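Reading a Library Catalog Record for an Older Novel
Handout 3, Introduction to Book History
Instructor: Noreen Mohmand

Read this before the May workshop and bring it with you. The workshop uses printed records, so you will not need a laptop.

1. What a record describes

A catalog record describes an edition, or sometimes a single copy of an edition. It does not describe the novel as a work. Students often mix these up when they first start. If a search for one title returns several records, you may be looking at several editions, or at the same edition entered more than once by different libraries. Do not assume either one until you have compared the fields.

We will use four terms all term.

Work: the novel as the author wrote it, in any form.
Edition: all copies printed from substantially the same setting of type.
Issue: a group of copies within an edition that was put on sale as a separate unit, often with a new title page.
Copy: one physical book, or one physical set if the novel came out in volumes.

Online catalogs that combine records from many sources use the word "edition" loosely. A microfilm, a scan and a modern reprint of the scan may each be listed as an edition. In the sense used in this course, all three go back to the same edition.

2. The main fields

Author. The heading gives the form of the name the library has chosen, and this may not be what is printed on the title page. Many novels of the period came out with no name, or with a line such as "by the author of" followed by earlier titles. A name in square brackets was supplied by the cataloger. Find out where it came from before you repeat it.

Title. Catalogers often shorten long titles. Three dots show that something was left out. A subtitle such as "a tale" or "a domestic story" can matter for your argument, so check it against a copy or a scan.

Imprint. Place, publisher and date. A date in brackets does not appear on the title page. A question mark inside the brackets means it is a guess. Books published late in the year were sometimes dated the following year.

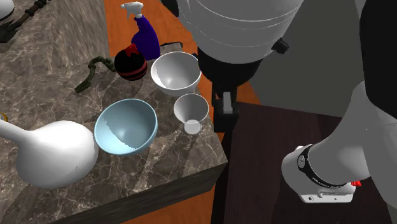

Extent. For a novel in volumes this may read "3 v." and nothing more. Fuller records give the pages of each volume. A record of 2 volumes for a novel that was sold in 3 may describe an incomplete set, a cheaper reprint, or an overseas edition. The imprint will usually settle it.

Notes. Read these last but do not skip them. Former owners, missing leaves, bound-in advertisements and the source of an attribution all go here.

3. Two practice records

Record A

Erkton: a novel. In three volumes.
London, [1851?]
3 v.
Notes: Half-titles missing in vols. 1 and 2. Circulating library label inside front board of vol. 1.

Record B

Erkton.
London, 1853.
400 p.
Notes: Frontispiece. Publisher's list at end.

Record B is a one-volume reprint. The page count and the later date both point that way, and so does the shorter title. Record A is harder. The library label tells you how this copy was used, and it tells you nothing about how many copies were printed. The date needs outside evidence, such as a dated review or an advertisement in a weekly paper.

4. Records that disagree

Mitsuko Kaneko's reading on the Filberg collection is in the course packet. Pay attention to the section on Jondholm, a novel entered under two different authors for many years. One library had followed a handwritten note on the title page – the other had copied a bookseller's list. Neither gave its source, and later catalogs repeated both.

When records disagree, write down each version with the name of the catalog and the date you looked at it. Do not merge them into one tidy entry.

5. Assignment

Choose one novel from the Wada list and find 2 records for it in different catalogs. Copy both in full. Then write a comparison covering author, title, imprint, extent and notes. State which fields agree, which do not, and what you would need to see to decide between them.

The assignment is worth 100 points. Points are taken off for unsourced attributions, and for using "edition" when you mean "copy."

Handout last revised Friday, December 28, 2018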